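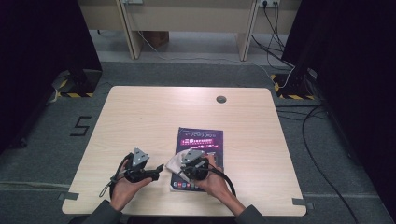
Light wood-grain tabletop with a white cloth and a purple booklet.

Cleaning sealed wood-grain tops

Dust first with a dry cloth. Grit left on the surface will scratch the finish during wet wiping.

Mix 5 ml of dish soap into 1 liter of water at 40 °C. Wring the cloth until it no longer drips. Wipe with the grain and dry within 30 seconds. Standing water swells the edges, and rounded corners usually go first.

Sticky residue: lay a damp cloth over the spot for 5 minutes, then lift with a plastic scraper. Do not use steel wool.

Printed covers can transfer ink to a damp top. Let the surface dry fully before putting books or papers back.

Coughlan Workshop Notes, updated 20/08/2023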